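About Helter

Hi, I'm Jae-in! I started Helter with Minoru Fujimoto, and there are still just the 2 of us on most days. We teach robots jobs by hand — one of us steers the robot from across the room, it copies our moves, and we save every run. Last year we saved 1,884 of them (my wrists remember).
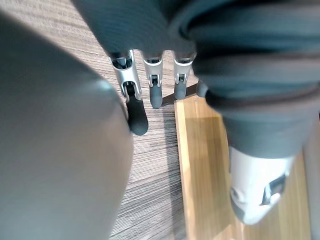
Minoru likes the slow, fiddly tasks and I like anything I can redo ten times before lunch. Our first paying customer was Lurkix, who wanted 1,000 runs and then came back for more, bless them!

Want to try steering? Come by on a Monday afternoon — we'll put the kettle on.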